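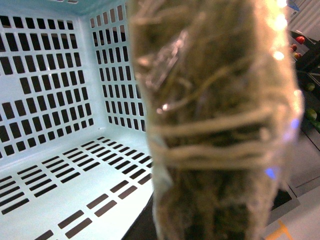 Wer 3395 Euro ausgibt, um Obst in einen Korb zu legen, dem ist nicht zu helfen, schrieb ein Leser, als wir den Bausatz zum ersten Mal erwähnten. Ganz von der Hand zu weisen ist das nicht. Der Preis steht trotzdem so in der Liste, und wer ihn bezahlt, sollte vorher wissen, was im Karton liegt und was man sich selbst dazubaut.

Brasteo Greifarm-Bausatz, Ausführung für die Werkbank

Verkauft wird das Set als Einstieg für die Garage oder die Gemeinschaftswerkstatt: Arm, Montageplatte, Zweifingergreifer, Kamera am Handgelenk, dazu das Steuergerät und die Software auf einem Stick. Der Hersteller verspricht einen Aufbau an einem Nachmittag. Wir haben in der Werkstatt Sirnum zwei Wochenenden gebraucht, und da war die Kabelführung noch provisorisch. Wer schon einmal einen 3D-Drucker aus Einzelteilen zusammengesetzt hat, kommt vermutlich schneller durch.

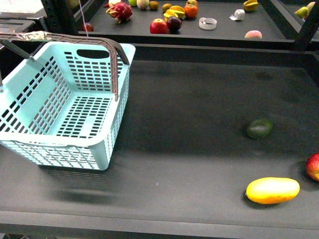 Geliefert wird ohne Tisch und ohne Gestell. Der Prospekt erwähnt das in einer Fußnote. Der Arm will eine Unterlage, die nicht federt, und das schließt die meisten Küchentische und leider auch unsere alte Hobelbank aus. Am Ende haben wir ihn an einen schwarzen Metallrahmen geschraubt, mit einer dunklen Arbeitsfläche vorne und einer zweiten Ablage dahinter. Das Material dafür kommt zum Kaufpreis dazu.

Technische Angaben

Nutzlast laut Datenblatt: 1960 Gramm
Schrauben für die Montageplatte: 23, davon eine als Reserve
Finger: austauschbar, schmale Ausführung liegt bei
Kamera: am Handgelenk fest, Kopfkamera nur als Zubehör (Hartono-Halter)
Steuergerät: eigenes Netzteil, Lüfter deutlich hörbar
Anleitung: gedruckt nur auf Englisch, deutsche Fassung als Datei

Zur Nutzlast eine Anmerkung. Der Wert gilt bei angezogenem Arm. Weit ausgestreckt würden wir ihm das nicht zumuten, und das Datenblatt schweigt dazu. Für Äpfel, Pflaumen und eine Mango reicht es in jedem Fall, für den vollen Korb am Henkel eher nicht.

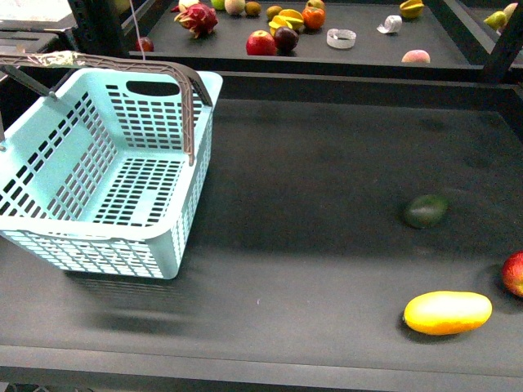
Was im Alltag stört

Die beigelegte Beispielaufgabe heißt »Einkauf sortieren« und arbeitet mit offenen Schalen. Einen Korb mit Bügel kennt sie nicht. Sobald ein Henkel quer über der Öffnung steht, plant die Software den Weg nach unten gern mitten hindurch, und dann hilft nur der Notaus. Wir haben den Henkel schließlich als Hindernis von Hand eingetragen. Das ging, dauerte aber rund 23 Minuten und muss wiederholt werden, wenn jemand den Korb verschiebt. Bei uns verschiebt immer jemand den Korb.

Auch die Kamera am Handgelenk überzeugt nur halb. Sehr nahe Dinge werden unscharf, spiegelnde Folie mag sie gar nicht. Der Halter von Hartono für eine zweite Kamera weiter oben ist deshalb fast Pflicht - im Shop steht er unter »optional«.
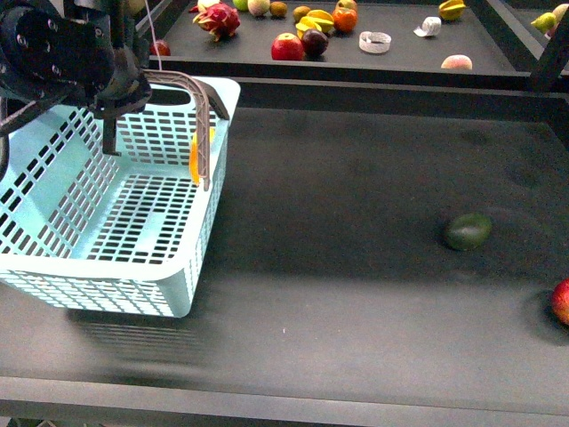

Die Finger sind der Teil, über den wir am längsten gestritten haben. Die breiten von Flultdale fassen runde Ware besser, kosten extra und passen mit etwas Feilen an die Aufnahme. Die schmalen aus dem Karton haben einen anderen Vorzug: Sie brauchen wenig Platz. Senkrecht über dem hellblauen Korb zeigt so ein Finger ganz gut, wie eng es neben einem Bügel zugeht, und etwas Längliches, das wie das gelborange Stück aufrecht an der Innenwand steht, wäre mit breiten Backen kaum noch zu erreichen. Für die Avocado auf der freien Fläche wäre die Frage ziemlich egal.

Lieferung und Ersatzteile

Der Versand erfolgt in zwei Kartons, die bei uns mit vier Tagen Abstand ankamen. Einzelne Finger und Kabel sind nachbestellbar, Getriebe nur im Tausch gegen das alte Teil. Auf die Gewährleistung verweist der Hersteller brav, zur Frage nach gefeilten Aufnahmen kam bis jetzt keine Antwort.

Für wen

Für Werkstätten, in denen mindestens eine Person gern Koordinatensysteme sortiert und ein stabiles Gestell vorhanden ist. Als Geschenk für Bastler ohne beides würden wir abraten. Ob die angekündigte neue Software mit Henkeln umgehen kann, prüfen wir, wenn sie erscheint - angekündigt war sie schon für Januar.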